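Interdental brushes or floss for tight back teeth?
Oral care board - 5 replies

pallavi_s
My hygienist at the Brolwood practice told me in August to stop using string floss at the back and switch to interdental brushes. I bought the Jasiver ones in the smallest size and they won't go between my lower molars without a lot of pushing. The wire bent on the second go. Do I carry on with them or go back to floss?

Trullow41
Go back to floss for those gaps. If the smallest brush needs forcing then the gap is too tight for it. I use brushes where they fit and floss everywhere else, takes me five minutes at night.

vmathur
Disagree a bit. I had the same trouble and it was the angle. For the lower back teeth you need to come in from the cheek side with your mouth nearly closed, so the cheek isn't pulled tight. Bend the neck of the brush a little with your finger first. Mine went in fine after that.

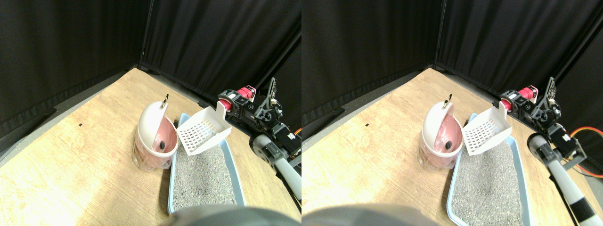

Should your gums bleed when you start using them?

A little bleeding is common in the first week or two if you haven't cleaned between those teeth before. If it's still going after that, ring the practice.
- Vandana

Trullow41
Angle helps but she said the wire bent. I wouldn't be telling anyone to keep trying with a bent wire, it can scratch the gum. Bin that one at least.

vmathur
I didn't say to use the bent one. I said bend the neck before you start, which the leaflet in my pack says to do as well.

seoah_y
Has anyone tried a water flosser instead? I've had one for 5 months. It gets food out but my dentist still found plaque between the back teeth, so I now use it first and then tape floss. Tape slides through tight contacts better than the round stuff, at least for me. A pack of 145 metres lasts ages.

pallavi_s
Thanks all. Tried it with my mouth half shut and a new brush and it went through on the left side. The right is still too tight so I'll use tape there and ask at my next check-up. Seo-ah, is yours waxed?

seoah_y
Waxed, yes. The unwaxed one shredded on an old filling.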